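Folding on the big table, and other small victories

10/11/2020

So I have finally given up folding on the bed. It was fine when I had one drawer of T-shirts and a working back, but I've been bending over that mattress since March and my spine would like a word. Everything gets folded on the big table now, standing up, with the radio on, and I can't believe how much I like it!

The first thing I did was cover the table with a cloth. Bare tabletop is too slippery for cotton – you pull one sleeve in and the whole shirt skates off after it. With a bit of cloth underneath it stays where you put it. I paid 400 kroner for a proper folding board from Skoltau last year (I know, I know) and the cloth does the job better. The board is behind the wardrobe if anyone wants it.

My friend Arnar Damgaard folds his shirts in mid-air, chin on the collar, like somebody in a shop. I tried it for a week and ended up with a drawer full of lopsided parcels. Flat on the table is the way for me. Shirt down, smooth it from the middle outwards, side in, sleeve back, other side in, other sleeve back, then up from the hem in thirds. I did the whole backlog in 45 minutes, and that included stopping to make tea and hunting for a sock.

The bit I always used to skip is the smoothing. If you fold the creases in, they're still there when you want to wear the thing, only sharper. A few strokes with the flat of your hand sorts most of it, and the hem wants a little tug at each corner as well.

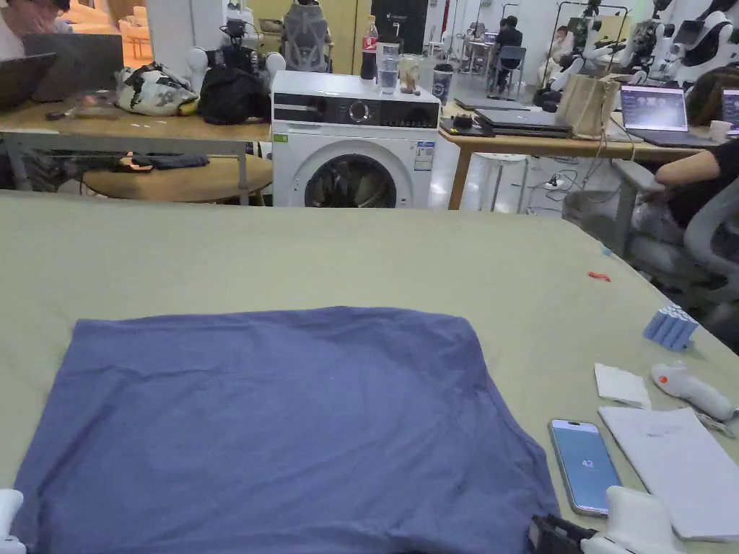
Does a T-shirt need ironing before it's folded? Only if it's one you wear somewhere smart – for everyday ones, a good shake and a smooth with the hands is plenty.

Next up is the jumper shelf, which I've been putting off. Jumpers don't do thirds, they just sort of slump, so I may try rolling them. If you've got a method that works on chunky knits, do leave it in the comments, and please tell me how you stop the pile toppling over when you want the one at the bottom.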